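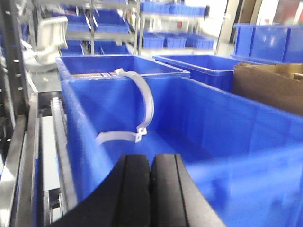 Worora Rovers had gone two months without a home win when Glenys Tipoki took over as coach in December. The club was bottom of the regional league, four points behind the next team, and the under-heated clubhouse was the only place she could get the whole squad to sit down together.

She began with throw-ins. The team was giving the ball away from most of them, often deep in its own half, and Tipoki spent her first week on nothing else.

"They thought I was joking," she says. "Hadi asked me when we were going to do some shooting."

Hadi Obeidat is the striker, and he had reason to ask. He had scored 2 goals by the winter break, both penalties. By the end of the season he had 13, and several of those began with a quick throw from the left and a low cross from fullback Qusai Harb.

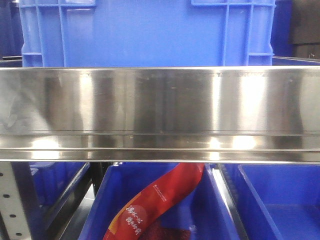 The night at Nassar Park

The match people still bring up is the one against Stakasano, who came to Nassar Park needing a point to win the title. The gate was 3842, the biggest the ground has had in years. Worora needed a win to stay up.

Stakasano scored early from a corner and should have had a second before halftime. Goalkeeper Rania Khoury's brother was in the away end – she grew up a short walk from their ground – and she remembers being able to pick out his voice. She made two saves in a minute from the same forward, the second with her foot.

Obeidat tied it just after the hour. The winner came in stoppage time, when Harb's cross hit a defender on the shin and looped in at the far post. It went down as an own goal. Harb still claims it.
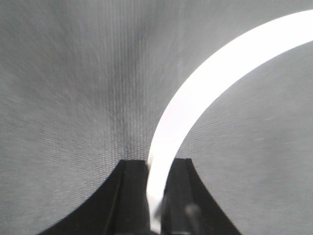 The week after was quieter. Tosirum, already safe, held Worora to a goalless draw in front of 604 people, and that was enough for the club to finish one place above the drop. Tipoki has signed for another two seasons. Najwa Saliba, who captained the side through an ankle injury, is having surgery over the summer and expects to miss the first month. Harb will wear the armband until she is back, and preseason training starts with throw-ins.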